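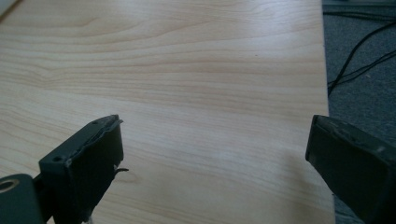
Magdolna Major writes that her Filta jug ran slowly for the whole of the first day, and that rinsing the cartridge a second time cured it. We have added her advice to step 4.

Section 3: Fitting the first cartridge

Before you start, wash your hands and clear a space near the cold tap. Keep the cartridge in its sealed bag until step 2.

1. Take the lid and the hopper out of the jug. Wash both in warm water with a little washing-up liquid, then rinse. The lid must not go in the dishwasher.

2. Open the bag and stand the cartridge upright in a bowl of cold water for 9 minutes. Small bubbles will rise from the top.

3. Hold the cartridge under the cold tap and let water run through it until it comes out clear. Grey water at this stage is fine carbon dust and is harmless.

4. If the water drips through slowly, turn the cartridge upside down, shake it gently and repeat step 3. 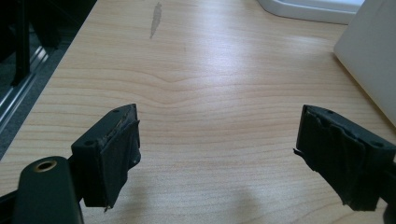 5. Push the cartridge into the hopper with the arrow facing the spout. Press until the rim is level all the way round.

6. Fill the hopper to the line and let it drain. Throw away the first two jugfuls, or use them on house plants.

Note: One cartridge treats 200 litres. In hard water areas you may need to change it sooner. Scale in the kettle is the usual sign.

Note: The Heden cartridge fits the same hopper and treats 300 litres. Set the lid counter to 240 if your water is hard.

Caution: Use cold mains water only. Hot water damages the cartridge.

Caution: Do not let the cartridge dry out between uses. If you are going away, leave it in the fridge in a cup of water and start again from step 3 when you return.

To set the lid counter, see section 4.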